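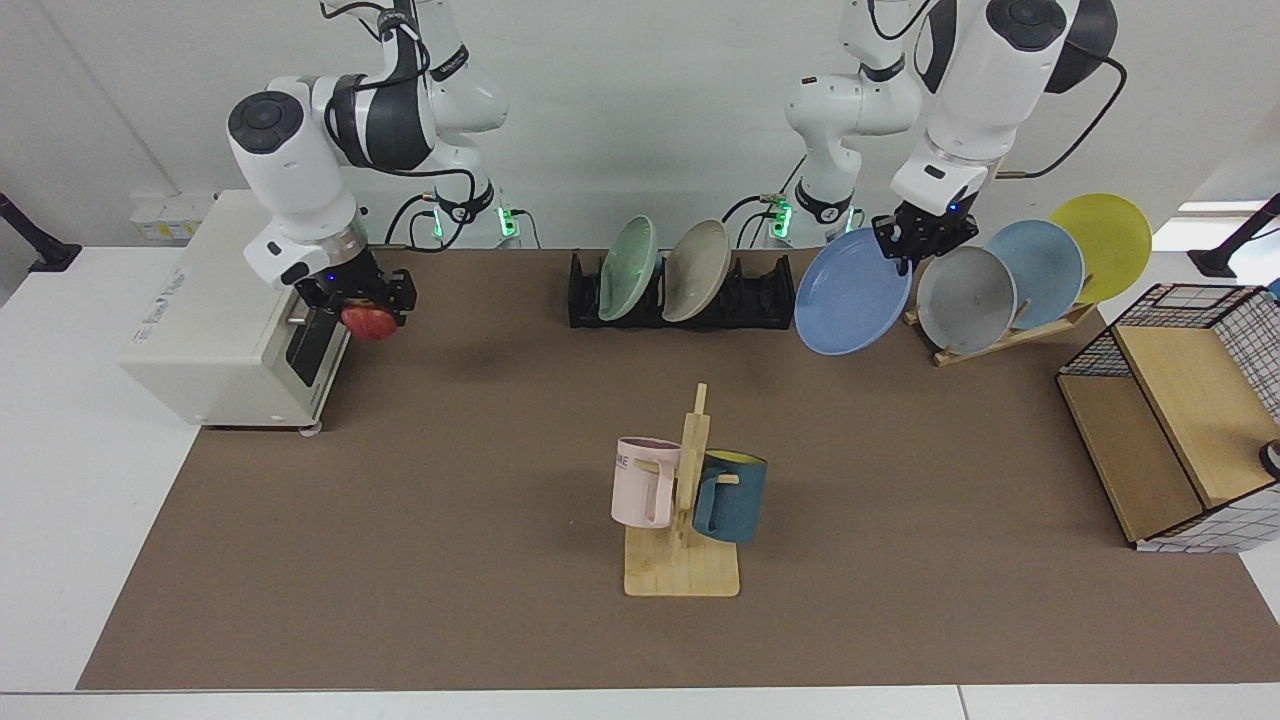

31 Mar 2026

Up at 5:40 again for no good reason. Lay there listening to the pipes and thinking about the choir, so I gave up and made coffee and sang scales into the dish towel so as not to wake the whole building. My top notes are still scratchy from that cold. Siham says to gargle salt water and quit whispering, she says whispering is worse than talking. I'd never heard that but she's the one with the training so I'm doing what I'm told.

Rehearsal tonight was long!! We spent the first hour on the slow piece, the one I can't stand, and it's starting to grow on me, which is annoying. Farzana moved me over to sit with the second altos and I was all set to sulk about it (I've been a first alto since Gridthorpe, thank you very much) and then it was so comfortable down there I almost laughed. I could breathe. Nuwan is right behind me now and he has this huge voice that comes straight through the back of the chair. I'm going to bring a cushion next time anyway, those chairs are murder.

We still can't get through page 12 without falling apart. The basses come in early every single time, and then Farzana stops and does that thing where she puts down the pencil and looks at the ceiling. Pranab swears his score has a different number of rests in it than everybody else's. We looked, and he was right! He's got the old edition. So that's three weeks of glaring at the poor man over a misprint. I bought him a hot chocolate on the way out.

The big news is the Wickramasinghe Hall date is real. It's in August, and it seats 700, and I felt a bit sick when Farzana read that out. The most people I've ever sung for was that wedding where half of them were out in the parking lot. Renting the place costs 3000 and we have nowhere near that, so there was a lot of talk about bake sales and I kept my head down. I did bake sales for the kids' band for years and I still can't look at a lemon bar. Stavros thinks we should do a sing-through where people pay to come and join in. I like that a lot more. I said so out loud, and now I'm apparently helping him with it, so let that be a lesson to me.

Missed the 707 by about a minute and walked home the long way past the library. It was mild out and I had my coat open, first time this year. The magnolia by the dentist's is thinking about it. I hummed the alto line most of the way and only lost it at the key change, same place as always. There's a jump there that goes down when my whole body wants it to go up. Maybe if I learn it backward from the last note? Siham used to make her students do that.

Soup for supper, way too late, and the end of the rye bread. Called Mom. She wants to know what I'm wearing to the concert, which is five months off. Black, Mom. We all wear black. She thinks that's morbid and wants me to at least put on her green scarf, and I said I'd ask.

To do: copy the right page for Pranab, find my pitch pipe, call Stavros back before he prints any flyers. And the throat lozenges, the honey ones, I'm down to two.

Bed. My feet are freezing.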